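Vineyard Visits and Wine Club — Your Questions

Quick answers below. If yours isn't here, email us, but read this first please, most of what we get asked is on this page.

Updated 05/05/2020

Are you open for tastings?

Not right now. Tasting room is shut until at least June. Bottle sales still going from the barn door, order ahead, pick up from the table by the gate. Have your order number ready.

Where are you exactly?

Stakemby Vineyard, top of the Relgate road. GPS sends people to the farm below us. Ignore it, keep climbing until you see the vines on your left, then the green gate. If you hit the reservoir you've gone too far.

What do you grow?

Mostly Pinot Noir and Chardonnay, a few rows of Bacchus on the lower slope. The Bacchus is what goes into the Linance white. We took out the Riesling, it never ripened up here and we got tired of waiting for it.

Do you make the wine yourselves?

Yes. Pressed, fermented and bottled on site. Only the sparkling goes out, for riddling and disgorging, then comes back to us for labels.

How much do you make?

Small. Last harvest gave us 748 cases all in. The red was 200 of those and it's nearly gone — club members have first call on what's left.
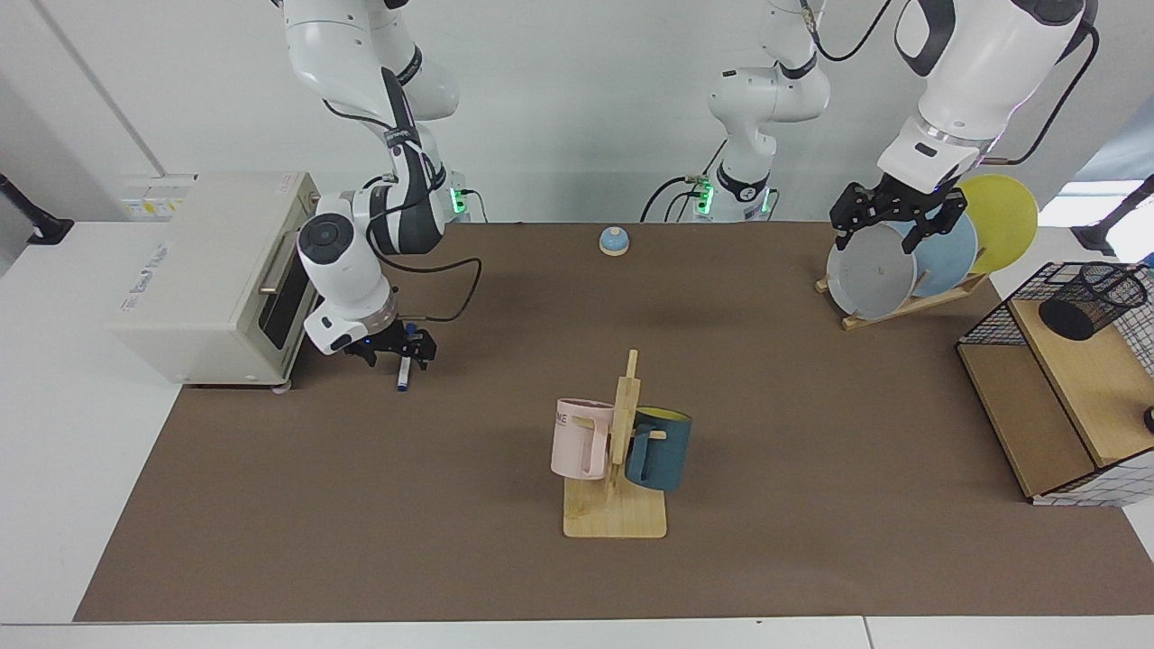 Two white robot arms over a brown mat, with mugs and a dish rack

How do I join the club?

Fill in the form on the Club page. Two shipments a year, six bottles each, spring and fall. You're charged when the box ships, not before. There are 500 places and we keep a waiting list once they're full. It moves faster than you'd think, so put your name down anyway.

Can I pick my own bottles?

In the fall box, yes. Spring is our choice, mostly whites and the rosé. If you really can't drink one of them tell us before the cutoff and we'll swap it. After the cutoff the boxes are taped and labelled and we can't go digging.

My bottle has little crystals in the bottom. Is it bad?

No. Tartrates. Harmless, they drop out when wine gets cold and we don't chill ours hard before bottling. Stand the bottle up for a day, pour gently, leave the last half inch.

What about a corked bottle?

Put the cork back in, keep the wine, email us. We replace it. Please dont pour it down the sink and then write to us.

How long will the Sinaga red keep?

Five years easy, maybe more. Somewhere dark and cool, on its side. Top of the fridge is the worst spot in the house.

Do you ship everywhere?

No. State rules. The checkout will tell you once you put in your zip code. An adult has to sign for the box, so a work address is often easier.

Can I help with harvest?

Usually yes, we'll post dates when we know how the fruit looks. Bring gloves and boots, we supply snips and lunch. Sixteen and over only. Starts early, finishes when the press is full.

Dogs?

On a leash, outside, fine. Not in the rows once the nets are on.

Do you do weddings?

No. We can take small groups on the terrace when visits are back. The lane won't handle buses.

Is the vineyard organic?

Not certified. No herbicides under the vines, sheep in over winter, but we do spray for mildew when we have to. Wet summers up here, at 800 feet the fog sits on us till mid morning some days.

Gift cards?

Yes, by email or mail. They don't expire. Any you bought for a tasting this spring are stil good, just hang on to them.

I had a tour booked. Refund?

Refund or move it, your choice. Reply to your confirmation email and say which. Nabila Manurung handles bookings and is working through them in order — allow a week, and please don't send the same request twice, it makes a second ticket.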